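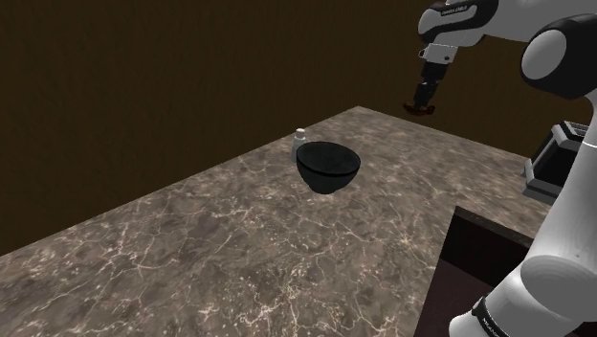 Katene kitchenware shop to close its Main Street store in December

Braltano Home, the kitchen and tableware shop that has traded on Main Street in Katene for 15 years, will close its doors in December and move what is left of the business to a smaller unit on Limel Road.

Owner Cameron Partington told customers on Saturday morning, with a notice taped inside the front door and a short message to people on the shop's mailing list. The lease on the Main Street building runs out at the end of the year, and Partington said the new terms would have pushed the monthly rent up to $3,410.

"I went over it a lot of times," Partington said. "We could have paid it for a while. I didn't want to spend next summer wondering which bill to leave until last."

The Limel Road unit is less than half the size of the present store. It will carry cookware, knives, mixing bowls and baking pans, along with the sharpening service, which has grown steadily and now brings in a fair share of the weekday trade. Table linens, glassware and most of the gift lines will go. The wedding registry will stop taking new names at the end of the month, though couples already signed up will have their orders filled.

Three of the shop's five employees will make the move. The other two have been offered work through the closing sale.

Main Street has lost several shops in the past two years, among them the shoe store and the fabric shop directly across from Braltano. Rangi Trevaskis, who has run the hardware store two doors down since before Partington arrived, said the kitchen shop was one of the few places that brought people downtown from outside Katene.

"They'd come for a roasting pan and then they'd walk around," Trevaskis said. "They'd get lunch. I'd sell them a box of screws. I don't know what goes in there next, but I hope it's something with a door that opens on weekends."

The building's owner, Vusadier Properties, said in an emailed statement that it had held the rent steady for most of the last lease and that the new figure was in line with other storefronts on the block. The company said it had received interest in the space but had not signed a tenant. It would not say what kind of business had asked.

The closing sale begins next week. Partington said prices on glassware and linens will be cut first, with cookware to follow if there is still too much of it to fit in the new place. Shelving and the two long display tables are also for sale, and anyone interested should ask at the register. Gift cards will be good at both locations and do not expire.

Cooking classes, which have been held in the back of the store on weekday evenings, will end with the move. The last session has 12 places and was full by Saturday afternoon — a waiting list is being kept at the counter. Partington has asked the library whether its community kitchen could be used for classes next spring, but nothing has been agreed.

Braltano Home is open from 10 a.m. to 6 p.m. and is closed on Mondays. Hours at Limel Road have not been set.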